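Planner notes: shiny doors and a slower approach
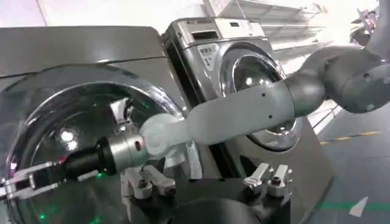

I spent most of April on the piece of our stack I like least, the collision map. Katgate (our motion planner, for anyone new to the list) builds that map from depth data, and depth data really hates curved glass and chrome! A washing machine door would come back as a hole, or as a lump floating in midair, and the planner would happily plot a path around the lump and straight at the door.

So I quit trusting the sensor there. We now load a plain round shape for each door, pad it by 20 mm, and tell Katgate to ignore any depth points that land inside it. Inside the last stretch before contact the arm drops to a slow profile and replans at 6 Hz.

I ran 2000 planned paths in Misura, our replay tool, before putting the change on the real arm. 113 of them still failed, nearly all with the elbow folded up tight between two machines. I think that's a seed problem in the IK solver and I have a branch going for it.

If you're on the Borkowska release, hold off on updating until I've merged that. The door shapes are in the config folder already, so go ahead and poke at them!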